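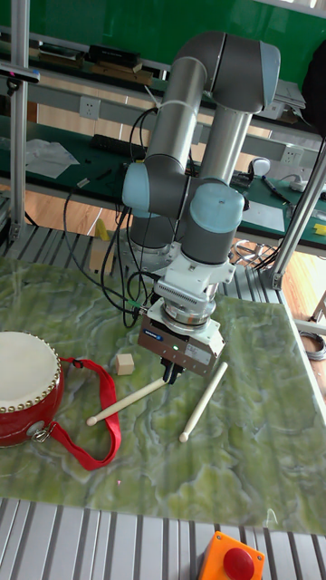
Derese 助成担当
Vasiliki Gavalas 様

2020年4月1日(水)
Takis 評価チーム Rafail Galanis

いつも温かく見守ってくださり、ありがとうございます。前回のお電話では私がずいぶん長く話してしまいましたので、今回は短くまとめるつもりで書き始めたのですが、お伝えしたいことがいろいろ出てきて、やはり少し長くなりそうです。お茶でも飲みながらお読みいただければ幸いです。

## 進み具合

Prondico のハンドリングキット「Tuvix」の評価は、計画のうち取り付け、配線、教示までを終え、いまは把持の繰り返し試験に入っています。予定した1000回のうち、どこまでを今の条件で続け、どこから条件を変えるかを相談しているところです。日程は当初の計画から2日遅れていますが、4月中に試験を終えるという目標は変えておりません。

申請書にも書きましたとおり、今回の評価で知りたいのは、学校や音楽教室で使うような道具の片付けを、市販のキットだけでどこまで任せられるかということです。そこで題材には太鼓とばちを選びました。形も太さも硬さも違うものが一組になっていて、しかも紐までついてくるので、キットの得手不得手がよく出ます。小さな木の立方体も一緒に置き、こちらは把持の基準にしています。立方体がうまくつかめない日は、ばちの成績を見る前に設定を疑う、という使い方です。

## キットについて感じていること

まず取り付けですが、これは気持ちのよい作業でした。アームの先にアダプタを介してグリッパを載せるだけで、説明書の図も親切です。配線は私たちの好みで肘の側から手首へ垂らす形にしました。もう少しきれいに束ねたいと思いつつ、手首を大きく回したときの余裕がほしくて、まだこのままにしています。

教示用のソフトは、慣れるまでに少々時間がかかりました。画面の用語が説明書と食い違っているところが13か所あり、一覧にして Prondico の窓口へ送ったところ、丁寧なお返事をいただきました。次の版で直してくださるそうで、こういうやりとりができるのはたいへんありがたいことです。

つかむ動作について申しますと、ばちは思っていたより素直な相手でした。指をまっすぐ下に向けて降ろし、端に近いところをはさむやり方が今のところ一番安定しています。中ほどをはさんだほうが釣り合いはよいはずなのですが、ばちが斜めに置かれていると、指の向きを合わせる計算のわずかなずれが効いてきます。このあたりは Tuvix の問題なのか私たちの座標合わせの問題なのか、まだはっきり申し上げられません。今週、アダプタの取り付け角を測り直してから、あらためて比べるつもりです。
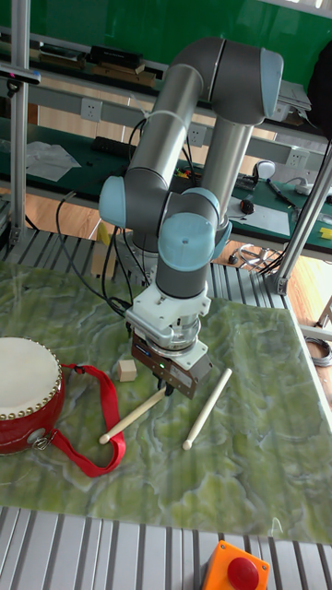 把持試験の作業台。グリッパをばちの上へ低く下ろしたところ。

作業台に敷いた緑の大理石模様のマットは、わざと柄のあるものにしました。無地の台でしか動かないのでは、教室に持っていったときに困ります。淡い色のばちは柄の白っぽい筋に紛れることがあり、輪郭の検出が迷う場面も記録に残っています。照明を変えた比較は来週から始めます。

太鼓のほうは、胴をつかんで持ち上げるところまではまだ進んでおりません。標準の指では開きが足りず、金具か赤い紐をつかむ方法を考えています。紐は置くたびに形が変わるので手強いのですが、チームの中では一番人気のある課題で、昼休みにもその話ばかりしています。

## 費用

支出は予算の範囲内です。消耗品費のうち40ユーロを交換用の指先パッドに充てました。費目の変更にはあたらないと理解しておりますが、もし手続きが必要でしたらお知らせください。保守契約の見積もりも Prondico から届いており、内容を読んでいる途中です。導入後の費用はお尋ねの多いところですので、最終報告では独立した章を設けます。

## これからの予定とお願い

- アダプタの角度を測り直し、ばちの中ほどをはさむ条件を再試験
- 照明を変えた検出の比較
- 紐と金具を使った太鼓の把持(予備試験のみ)
- 教示ソフトの新しい版が届いた場合、同じ手順での所要時間を記録

一点お願いがございます。最終報告に載せる評価表の様式について、以前いただいたものは据え置き型の装置を想定した項目が多く、取り外しや載せ替えの手間を書く欄がありません。欄を足してもよろしいでしょうか。案はできておりますので、ご都合のよいときにお送りいたします。

今の段階で Tuvix をお勧めできるかと聞かれましたら、棒状の小物が中心の片付けには前向きに、太鼓のような大きなものまで含めるなら指の交換を前提に、とお答えすると思います。とはいえ試験はまだ途中ですし、繰り返しの後半でパッドがどれだけ減るかによっては、この印象も変わるかもしれません。

作業場へのご訪問も、状況が落ち着きましたらぜひお願いいたします。それまでは動画でご覧いただけるよう準備しておきます。

Rafail Galanis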